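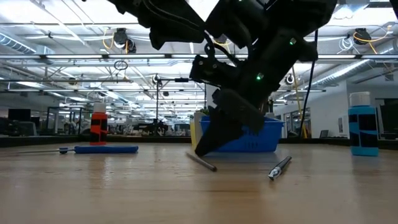
Karlijn Verschueren asked me after last week's session whether a founder should ever pay herself before her members see a dividend, and I gave a woolly answer, so let me have another go.

Take Clorneo, our savings co-operative. It began with 300 members and a single product, and by June it had 3,415 people on the register. Lovely growth! But only 1,228 of them had bought more than the minimum share (look again at table 2 in your pack), so most of the money came from a fairly small group, and they were the ones asking about pay.

My view is that a modest salary, agreed in writing before the first share is sold, is perfectly fine. Clorneo did that. Zustolar didn't, and spent seven months arguing over it.

For next time, please read the Hoekstra chapter on member-owned firms (skip the tax bit, I'll cover it) and jot down who you think should set the founder's pay at Zustolar, and when. Half a page is plenty. Bring it on paper if you can, I can't read my screen in that room.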